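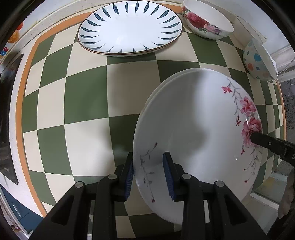 Section 2. Teaching the table-clearing job

Before you switch anything on, have a think about whether you want a machine anywhere near your crockery. I've been writing these guides for the Zotby kit for a while now and crockery is the job everyone asks me for first, usually before they've even got the box open. My answer is still the same: it can learn a bit of it, with you standing close by. Plates are harder than they look. Take a big white one with pink flowers round the rim, tipped up on edge with a second plate right behind it, and you need one set of fingers pinching the near rim and another pressing on the right side. You and I would do that without looking. Zotby has to be shown, again and again, with the hand-held grippers, and then it has a go on its own arms.

If you skipped Section 1 (the unboxing and charging part), please go back and do it. I'll wait.

What you need

The two hand-held grippers, charged
The Zotby base unit, plugged in and switched off for now
A table you can get to from at least two sides
Plates you wouldn't cry over
A tablecloth, if you normally use one

That last one matters more than people expect. If your table lives under a checked cloth, teach it with the checked cloth on. I taught mine on bare wood the first time, put the cloth back for tea, and Zotby spent the whole evening grabbing short of the rim.

Setting up

1. Lay out your plates and bowls the way they'd be after a meal. Don't tidy! A bowl on its side is fine, and so is a stack of two.

2. Check the rubber pads on both grippers. They should be clean and pushed fully home on each finger. Grease from the last session is the usual reason for a slip, so give them a wipe with a damp cloth and let them dry.

3. Squeeze each gripper a few times and listen. A soft creak is normal. A click means a pivot screw wants a quarter turn with the small key.

4. Hold down the button on the base unit until the light goes green, then pick up both grippers.

Caution: don't overtighten the pivot screws. The fingers will go stiff, you'll squeeze harder to make up for it, and the machine will learn to squeeze harder too. I lost a gravy boat this way.

Showing it the job

5. Start with the plate nearest you. Pinch the near rim with one gripper and tilt the plate up until you can steady it from the side with the other.

6. Lift slowly, move it to your stack, and lower it until you feel it touch. Open the fingers only after that.

7. Do the same plate 15 times, starting from a slightly different spot each time. Yes, it's dull – put the radio on.

8. Move on to the bowls. Go for the rim again, with one finger inside and one outside.

9. Leave glasses until the end, or leave them out altogether. I do.

Note: if two plates come up together when you only wanted one, don't stop and fiddle. Put both down, finish the go, and mark it as a bad one from the menu. Zotby can cope with a few bad ones as long as you own up to them.

Letting it try

10. Clear anything precious off the table and put a folded towel on the floor on either side.

11. Choose Try Once, step back an arm's length, and keep a hand near the stop button.

12. Watch the first lift. If the plate wobbles before it leaves the cloth, press stop, take it away and go back to step 7 with that plate.

Caution: never reach in while the arms are moving, even to save something. A plate is a plate. Keep children and pets out of the room for this part.

What to expect

My own scores, for what they're worth. After a weekend of teaching in May I gave Zotby 17 flat plates, one at a time, and it stacked all but 2 of them without help. I was thrilled! Then I tried it with plates already in stacks and it was hopeless, either taking the lot or pushing the top one across the table. Irfan Yusof, who tests the arms at Evside, gets better results on stacks than I do, but he has far more patience and has shown his 2000 goes.

So can it clear the table yet? Mine can clear the easy half, at a pace that lets you wash the other half by hand while you wait. Shallow, wide plates go best. Anything with a handle is a coin toss, and I wouldn't leave it alone with either.

Finishing off

13. Put both grippers back on the charger with the fingers open, so the pads keep their shape.

14. Save the session under a name you'll recognise. I have four called "plates" and no idea which is the good one.

Loading the dishwasher is covered in Section 3. Read the bit about cutlery baskets before you start.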